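Moving the blog off Dekik

February 26, 2025

The hosted plan at Dekik renewed in November at twice the old price, so I exported everything and rebuilt the site as static files. These are my notes, mostly so I can repeat the process for the other domain.

The export is one XML file. It held 292 posts, drafts included, and after I threw out the drafts and the empty ones I was left with 239. Dekik writes the publish date in local time with no offset. Anything I posted late in the evening moved to the next day on the first conversion, and because the date is part of the URL, those links broke. I set the time zone by hand in the conversion script and ran it again.

The second problem was character encoding. Posts written before the old editor was retired have curly quotes stored as two or three garbage characters. A search and replace table handles the common ones. Accented names had to be fixed one at a time. Wanting Qin sent me a short script that flags any line containing bytes outside the expected range, and it found a few I had read past more than once.

For the generator I tried Hao first. It builds quickly but wants every post in its own folder, and I prefer a flat directory. Cosik takes a flat directory and reads the slug from the header block, so I went with that. The templates are plain text with a small set of variables. Pagination is off by default and the setting is not where the manual says it is. Look under "archive", not "index".

Images took longest. Dekik stores each upload in several sizes and the posts link to whichever one the editor picked that day. I kept the largest copy of each, dropped the rest, and rewrote the links to match. File names with spaces were changed to hyphens.
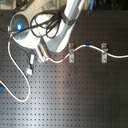

Redirects are the part still unfinished. The old category pages have no equivalent on the new site, and for now they all go to the archive. The feed address is unchanged, but the entry IDs are different, so most readers will show everything as unread once. Sorry about that.

Comments are gone from the live pages. I have them saved as text and may add them under the old posts as a static block. Yutong Zeng asked whether email replies still work. They do, same address as before.

Still to do: search, the 404 page, and canceling the Drikum backup job that points at the old server.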